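Minutes, Drekard tenants' mtg, 5 December 2018

Present: Gülizar Ersoy (chair), Saadet Uçar (notes), 4 others. Apologies from unit 3.

Laundry room — dryer still out. Dönmez quoted $1512, too high. Saadet to ask Clodard for a second qoute.

Bike rack: agreed, moves to back wall by June.

Hallway colors. Long talk, no vote. Gray out. Pinks and peach still in, Gülizar to get paint cards.
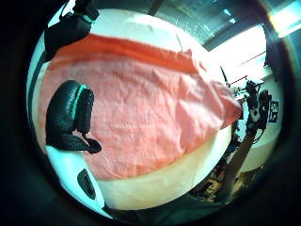

Item 3, colors: salmon-pink cloth, darker orange-red along one edge.

Recycling bins — carried over agian. Closed.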